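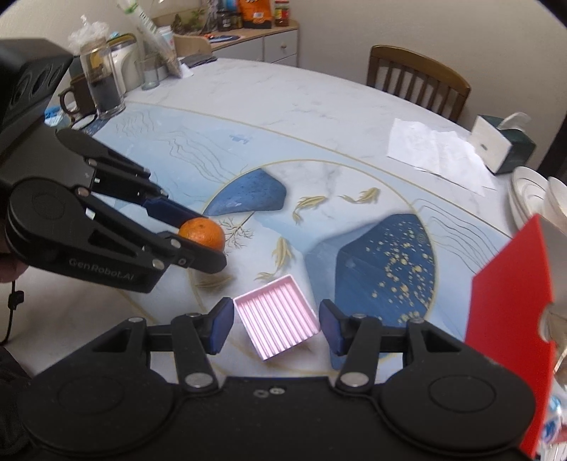
Mandarin and the little pink tray, on the blue panel with the goldfish

From: Gert Mahlangu
To: table-and-linen list
Subject: Re: Round things on a square tray (was: centerpieces for the long table)

Hi all,

Sorry for letting this thread sit, I had a houseful over the weekend and the laundry is only now under control. I've been meaning to reply to Moodley's question, so I'll quote it first and then ramble underneath it the way I usually do.

> I have a big stone-look table that swallows everything I put on it.
> White top, gray veins, very pretty on its own, but as soon as I set
> out a bowl of fruit it looks like somebody forgot to put the
> groceries away. I don't want a full tablecloth, I bought the table so
> I could see the table. Gert, didn't you say you were using some kind
> of printed panel down the middle? Does it slide? Can you put food
> near it? And what do you do about fruit, do you just pile it up?
>
> Also has anyone used the ridged soap trays for anything besides
> soap? I have 2 of them from a clearance bin and only one bathroom.
>
> Moodley

OK! So yes, I'm the one with the panel. Mine goes across the middle of the table and leaves marble pattern showing on the far side, and that's what I like about it. It's pale blue and white with thin gold lines along the edges, and then there's a big gold-outlined circle in the center with golden fish inside it. I got it from Grovedier when they were clearing out last year's prints. I paid 59 for it, which felt like a lot for something I'd be dripping coffee on, but it has been on the table pretty much ever since, so I've stopped feeling bad.

Does it slide? A little, when it was new. I tried the rubbery drawer liner stuff cut down to size and that was too thick, you could see the step. What I do now is four small dots of the removable putty you hang posters with, one in each corner, pressed really flat. I lift it every couple of weeks to wipe under it and roll the putty back into shape. My sister uses double-sided tape on hers and swears by it, but she also doesn't move anything in her house from one Christmas to the next.

As for food, I don't put anything greasy straight on it. Fruit is fine. Bread is fine if you don't mind crumbs in the gold lines (I use a dry pastry brush, works great). Tomato sauce I would keep on the far side of the room. I had a spot of turmeric on mine back in October and dish soap on a damp cloth got most of it, then I left it by the window and the rest faded on its own. I wouldn't soak it or scrub it hard.

Now, the fruit. I used to pile it up too! Big bowl, everything in it, and the stuff on the bottom went soft before anyone found it. Since the panel came I've gone the other way and I put out very little. One or two mandarins, maybe a lemon, and the rest stays in the fridge drawer. Orange on pale blue is such a cheerful combination, and it picks up the gold of the fish, so one mandarin does the work of a whole bowl. I go for the ones with the really dimply peel, the smooth shiny ones look like plastic from across the room. If you have kids coming through, you'll be refilling from the fridge all day, but that's what the fridge drawer is for.

And the tray! This is where I got excited reading your message, because mine is pink and square with those raised ridges across it and a thin little rim, and I've been pushing it around this table for weeks trying to decide where it lives. It's small, so don't picture a serving tray. I turned it on the diagonal, so it sits like a diamond, and I like it a lot better that way next to the circle. Square with the table edge it looked like a coaster that got left behind. The ridges catch the light too, they go almost white along the tops, so it's prettier during the day than you'd expect for such a plain thing.

Things I've tried keeping on mine, in no special order:

Teaspoons. Nice, but they roll off if you set them across the ridges the wrong way. Lay them in the grooves.

Sugar cubes. Cute for about a day.

Rings and a watch while I'm kneading dough. This one stuck. I used to leave them on the windowsill and once spent a whole Saturday looking for an earring.

A used tea bag. Good, the ridges keep it up off the bottom, but it stains if you forget it overnight. Baking soda took the stain out of mine.

One mandarin. I wanted this to work so badly! A round fruit on ridges in a small tray looks like it's in an egg cup. I think it does better sitting on the panel itself with the tray a bit away from it.

So Moodley, my vote is one of yours goes by the bathroom sink like it was meant to and the other comes to the table. If yours are a strong color, try it first with the panel or runner you end up buying, in daylight, before you cut any tags off. Pink was a gamble with my blue and I got lucky.

On where to shop, Grovedier doesn't seem to have the fish anymore, I looked last night. Markar had something similar with a circle in the middle and a plain border, but it was a runner, so much narrower, and I think on a big table you'd be back to the swallowing problem. Firkurano does them to order if you send measurements. I haven't bought from them myself, but a couple of people on here did the group order last spring and seemed happy with the print, less happy with the wait. If you go that way, measure your table at the middle and not the end, especially if it has a curved edge. I got mine wrong by a good hand's width the first time and had to send the measurements again.

Thickness matters more than I would have guessed, by the way. Mine is thin enough that a glass sits level if it's half on and half off. The sample card I got from another place was stiff and a glass leaned on it. If you can get a sample, put a full glass on the edge of it and see how you feel.

Somebody asked a while back (I can't find the message, sorry, it was in the thread with the 200 replies about napkin folding) whether gold lines wear off. So far mine haven't, and I wipe it down roughly every evening with a barely damp cloth. I go along the lines instead of across them, out of superstition more than anything.

One question back to the group while I'm here. I'd like something low and green for the other end of the table, something that can take a dim corner and won't drop bits on the panel. I killed a fern already and the little ivy is not looking hopeful. Has anyone had luck with moss in a shallow dish, and do you have to mist it every day or can you get away with skipping a few? I'm away a lot in the summer.

And Moodley, do tell us what color the trays are!

Gert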